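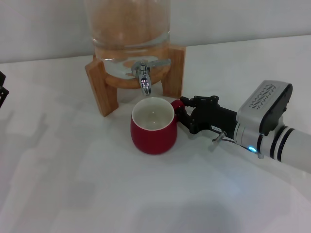

Red mug under the tap, gripper on the handle. Drarnard open day.

Is the Drarnard robotics open day worth it if you're not technical?

posted by mossycardigan

Hello all. I've got a place on the next open day at Drarnard (the unit on the Primisdale estate) and I'm now having a bit of a wobble about it. I work in a school kitchen, I can just about set the oven timer, and my nephew is 14 and mad keen, so really I'm the one with the car. The page says there's a "live drinks demonstration" and a talk, but nothing on how long it lasts or whether you can ask daft things. Has anyone been? Do you get near the robots or is it all behind glass? And would a teenager be bored silly during the talk? It's an hour and a bit each way for us so I'd like to know before I promise him anything.

bikeshed_beth

Went in February, take a coat. The café only does crisps and tea. Good though.

tinlidandtoast

Oh do go, I loved it! I'm not technical either (I do the accounts for a garden centre) and I came home and bored everyone rigid about it for a week. You sign in, get a sticker, and they split you into groups of 10. Ours had two lads younger than your nephew and they asked better things than the grown-ups did.

The drinks bit is the main event. There's a table with one of those big see-through dispensers on a wooden stand, the kind you get at weddings, with a shiny little tap on the front, and the arm holds a mug by the handle underneath it. I know that sounds like nothing at all. But stand there and watch those black fingers either side of a mug handle and you start thinking about how you do it yourself every morning without looking. It's slow — slower than my mum, and she stops to talk — so don't expect a bar. They run it several times and you stand behind a rope, no glass, close enough to hear the motors. Our lady was happy to stop and go over anything, and I asked some very daft things indeed.

My favourite part was the talk on how the robot sees, which I'd assumed would be the dull half. They put up the pictures from the small camera down by the gripper, and I'd expected something like telly.
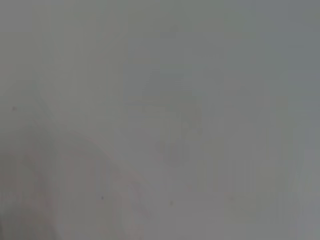 What I took away from the talk was that a robot has to get by on a lot less than I thought. That picture is nearly all grey, with a darker smudge in the middle, a pinkish curve down in the corner and a few little specks, and I couldn't have told you what any of it was. I still can't! The man next to me was sure the smudge was the mug, but I wouldn't put money on it. The other camera, higher up, gives a nice clear view, and the speaker went on to how you'd use two views together and when you'd ignore one of them. She lost me for a bit when the graphs came out, but there were only a couple.

Practical stuff: the talk was 15 minutes and the whole visit was a bit under two hours. Park round the back by the Kettunen sign, because the front fills up early. If you're coming by bus it's the 164 and it drops you right at the gate. Toilets are upstairs. Your nephew might want to bring a notebook, as they don't give out handouts.

gatepost_gary

It's all right. I preferred the one at Bikberg, they let you press the buttons. The Drarnard one is more watching than doing, so if he's the sort who needs to have a go he might get fidgety. The talk was decent. Ring up and ask if they're doing the hands-on table, they weren't when I went.

Comments (4)

mossycardigan: Thank you, that's settled it, we're going. Have told him to bring a notebook and he rolled his eyes.

tinlidandtoast: Ha, he'll want it! Let us know how you get on.

plumduff: Does anyone know if you can take a pushchair in? The page doesn't say.

bikeshed_beth: @plumduff yes, there's a ramp at the side door.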